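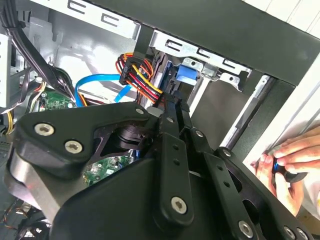 Kundmont Equipment Reuse Group
Minutes of the meeting held in September 2020

1. Minutes of the June meeting
Approved with one correction: the supplier named under item 4 should read Postiletti.

2. Desktop computers
The group has 36 desktop towers to process under the Gautam agreement. Drives are to be taken out of their bays and logged before any other part is removed. Screws and drive clips are to be bagged with the case they came from.

Tomoyo Wada asked that side panels be kept with their own towers — several were mixed up in June and did not fit. Agreed.

3. Motherboards and processors
Where a processor has been removed, the socket is to be recorded as empty on the tower's sheet. Memory is to be listed separately from the board.

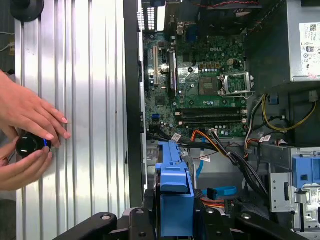

Urmila Rana replied that the present sheet has no line for the socket and that people were writing it in the margin, where it was missed at data entry. She asked for a new sheet before the next batch. Agreed; Tomoyo Wada to draft.

4. Expenses
Spending to date is $1,869 against a budget of $3,442. A quote from Ustitell for antistatic bags was received and held over.

5. Other business
Cable ties are to be cut, not pulled. The parts shelf will be relabeled.

The meeting was adjourned.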